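Tuesday, shape blocks

Got the block set out again on the big wooden board, on top of the blue perforated table. Same colors as before: yellow, green, red and blue, two of each. Chidubem Babalola wants the layout changed between rounds, so I'm spreading them by hand and not measuring anything. 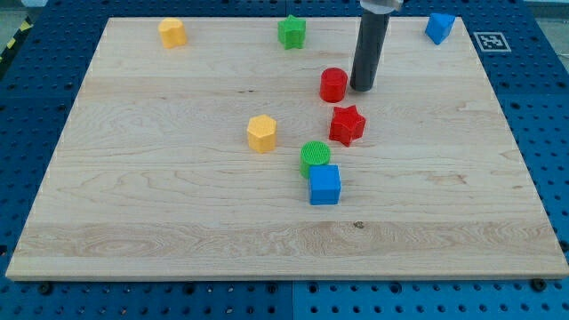 Round 17 starts after lunch. Keep the star and the heart well apart, they get mixed up in the notes when they sit close. Spare blocks are in the Tedano box, second shelf. Need to order more labels from Priltel.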